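I've been keeping this blog going for 3 years now, and every so often someone asks me why I still bother with painting little tin soldiers and writing about it when I could just post a quick photo somewhere and be done. Well, pull up a chair, because I have feelings about this!

A hobby blog is slow, and I love it for that. My Windico post (the one on mixing your own washes) has 136 comments, and people still drop in on it years later to say hello. Try finding a photo you liked on your phone last September. I did, over two cups of coffee, and gave up. 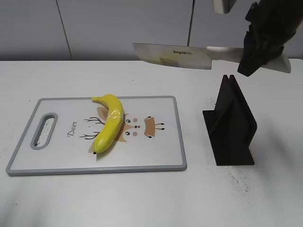

The Deer board, on the white table.

And then there's the matter of finishing things. I own 509 unpainted figures, which my family thinks is a cry for help, but writing down what I mean to do next is the only way I ever get anything done. If I tell you all I'm starting on the Hiltenetti cavalry, then by golly I have to start on the Hiltenetti cavalry, even if it's eleven at night and my eyes are crossing.

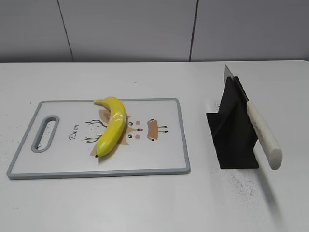 Oanh Lâm wrote to me that she sees it the other way around, and that announcing a project is the surest way to kill it for her, so she only blogs about what's already varnished and on the shelf. I can respect that, and her shelf is a good deal fuller than mine. But I'd miss the rambling middle parts, the wrong blues and the horses with no riders yet, and I hope a few of you would too. The cavalry has its undercoat on, by the way.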